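Studwood has taken its co-op shooter Faklow out of ranked play for 14 days after players found a way to copy match rewards between accounts. The studio confirmed the move in a short post on 02/06/2026 and said casual and private matches would stay open as normal.

The fault came in with the last patch, which changed how the game saves progress when a player leaves a lobby. Anyone who quit at the right point on the results screen could have the same reward paid out twice, once to their own account and once to another member of the squad. Clips showing the steps were shared on several fan servers within hours of the patch going live.

Studwood says it has suspended 69 accounts so far. Most of those are temporary and will run until ranked play returns, but 5 players who sold copied items for real money have been banned for good. The studio has not published a list of names and has asked players not to post their own.

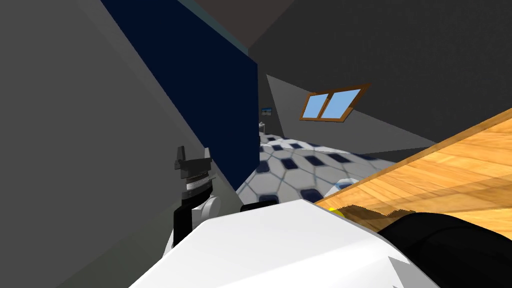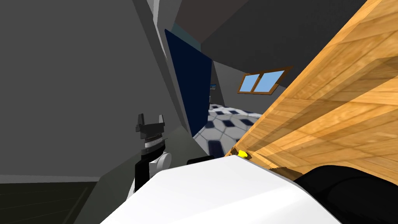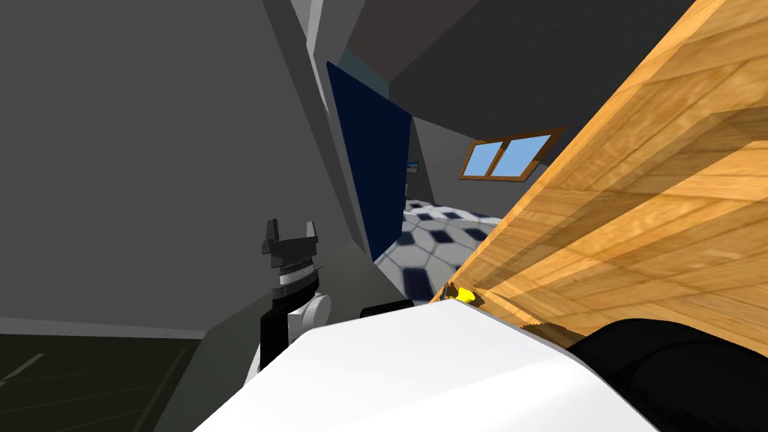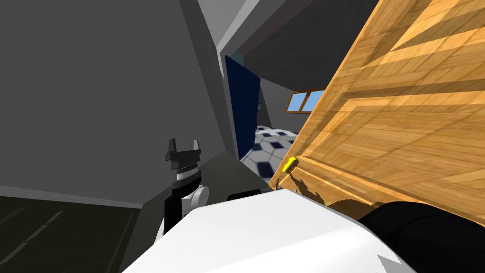 Items gained through the fault will be removed from all accounts, including those that were not suspended. Players who bought a copied item through the in-game market without knowing it will have their coins returned. Refunds should arrive by the end of the two-week break – the studio asked people not to open a support ticket before then, as the queue is already long.

The timing is awkward for Wornine, the company that runs the Riquelme Cup. Its online qualifiers were due to use the ranked ladder to seed teams, and the first round would have closed during the break. Wornine said it would now take seeding from the ladder as it stood before the patch. Nearly 70 teams have signed up, and those with no rank from before the patch will go into an extra open bracket.

Some team captains have complained that the older ladder rewards squads that played heavily early in the season and have hardly been seen since. Wornine said it had looked at delaying the qualifiers but could not move the finals, which are booked for September. Entry fees can be refunded in full to any team that pulls out before the new brackets are posted.

Ranked points earned since the patch will be wiped when the mode comes back. Studwood plans to put the fix on the test server first and says it may extend the break if more faults are found there. The season will be made longer by the same number of days, and the season pass will run on with it. Daily challenges that need a ranked win have been swapped for casual ones in the meantime.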